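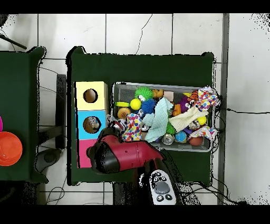 Posted in: Robots & Home

Search this site Type and press enter

1/ People keep asking me whether a machine can tidy up after children yet. Short answer: it can do part of it, slowly, with somebody nearby. Longer answer in this thread.

2/ Background. I've spent since December on toy sorting at Wistar. The job is one a four-year-old understands. Take a toy out of the pile, put it in the right box, go back for the next one.

3/ We logged 2,000 tries at picking up a single toy. 1,894 ended with something in the gripper. That sounds nearly finished until you ask whether it was the toy we wanted, and whether it came up alone.

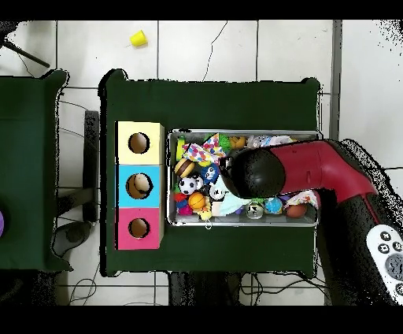

4/ Balls are easier than I expected. A ball is the same shape from every side, so the arm doesn't have to decide which way to turn. Give it a table of balls and it will work through them while you make tea.

5/ Cloth is the worst. It has no fixed shape, it hides what's under it and it brings its neighbours along.
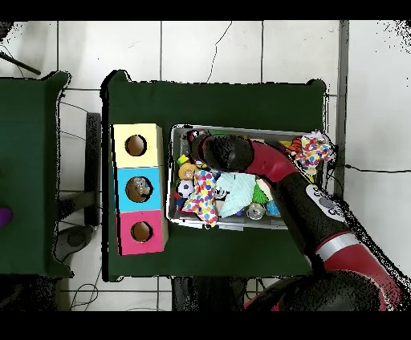 6/ Sorting a pile is mostly a matter of choosing what to lift first. A person does this without thinking. The spotted cloth lying across the lower left of the tray is what I'd move first, and the little black-and-white football could wait. The software from Stullora tends to go for whatever it is surest of, and that is often the football.

7/ Speed. Our best run cleared 10 toys in 19 minutes. My niece would do it in one, with complaints.

8/ The Wumora people do shop-floor work, picking parts from bins, and they have it easier in one way — every part in the bin is the same. A toy basket is never the same twice.
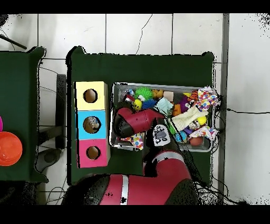
9/ Then there's the putting down. A round hole is forgiving if you drop a small ball from straight above. Anything long or floppy has to be turned first, and we still lose a lot of time there.

10/ Would I buy one for the house? Not this year. I'd take one for a nursery or a toy library, where the same sorting comes round every evening and it can run slowly after closing.

11/ Figueroa are trying the same job with laundry next. I'll post their numbers when they let me — socks first, I'm told.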